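Bendness Has Added Trading, and I Have Walked to the Post Office Four Times

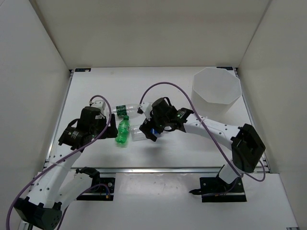 Yaryna Romaniuk
Games and apps columnist

So the trading update for Bendness went live in October and my phone battery has not forgiven me. If you skipped this one, Bendness is the walking game where you pick up little weather spirits at places on the map, stick them in jars, and then feel bad about the ones you didn't catch. I have been playing since spring. I told myself I was going to wait a week before trying the new stuff. I made it to lunch.

The news part, before I start rambling: you can now swap spirits with another player if you're both standing within 200 feet of the same lantern. Lanterns are the map stops where you used to just refill your matches. Each of you picks one jar, you both tap the wick, and the swap happens. You get 10 swaps a day. There's no trading by mail and no trading with your cousin three states over, which I know because my cousin called me about it, pretty annoyed.

Stavley, the studio that makes the game, says in the patch notes that the distance rule is there to stay. The notes also say swapped spirits lose their nicknames. I wish I'd read that line sooner. I had a drizzle spirit named Kevin. He is now named Drizzle, and he lives with a very nice man who was waiting for his bus.

Our closest lantern is the post office on Potmont Street, so that's where everybody in my neighborhood ended up. The first evening I went over at about 6:30 and there were people all along the low wall out front, holding their phones up and calling out what they had. "Fog for hail!" "Anybody got a spare gust?" It sounded like a very small stock exchange. I had a fog. I got my hail. I also got talked into giving up a sun shower for two matches and a handshake, and I would like that one back.

I ran into Kyrylo Harasym there, who I knew only as the name sitting on top of our local leaderboard. He's caught 1,991 spirits. I asked him how, and he said he walks to work, walks home, and has a dog with a lot of opinions about routes. He isn't crazy about the update, for what it's worth.

"I liked that if you had a blizzard, it meant you'd been out in a blizzard," he told me. "Now it means you know a guy."

I get that. I've got a thunderhead in my collection that I stood in a parking lot for, in real rain, with my groceries, and it does feel different from the hail I got off a stranger by the mailboxes. But I also live somewhere that hasn't had proper snow in years, and half the winter page in my album was just gray outlines. There are 119 spirits in the game right now and I was stuck way short with no real hope of the cold ones. Over four evenings I filled in seven of them. I'm not going to pretend I wasn't thrilled – I made a noise over the frost twins that got me looked at.

Now the complaints, and I have a few.

The swap screen is slow. You tap the wick, the other person taps the wick, and then the two of you stand there looking at a spinning jar and trying to come up with small talk. Twice it timed out on me, and one of those times it used up a swap anyway. Stavley's help page says lost swaps get put back overnight. Mine was, so okay, fine, but I'd already walked home mad.

The album sorting is a mess too. Traded spirits go on a separate shelf at the bottom, under the ones you caught, and you can't merge the two. If you're trying to remember whether you already have a sleet, you have to scroll through everything twice while somebody stands there waiting on you. I started keeping a list on the back of a receipt. I lost the receipt.

And the battery thing is real. Keeping the lantern screen open ate more than half my charge in one evening. Turning off the moving clouds in settings helped some. So did bringing the old brick charger I bought for a camping trip and never used for camping.

One more change that's getting less attention: the music. The old walking tune is gone, replaced by a new one credited to somebody listed only as Vlachopoulos. It's got this sleepy accordion thing going on, and it speeds up a little when you're close to something rare. I usually play with the sound off and I've left it on all week. You can get the old tune back under Settings, then Sound, then Classic, if you were attached to it.

As for what's next, the patch notes mention group jars, where several players put in a spirit each and get something new out of it. There's no date on that yet. There's also a line about letting people keep nicknames through a trade "in a later version," and I have a personal stake in that one, so I'll be checking.

The update is free and should download on its own. If it hasn't, close the game all the way and open it again, which fixed it for me and for a couple of people at the post office. You do need to be past level eight before the lanterns will let you trade.

I'm heading back over tonight after dinner. I have two spare gusts and I'm looking for a whiteout, and if you're the man from the bus stop, please be nice to Kevin.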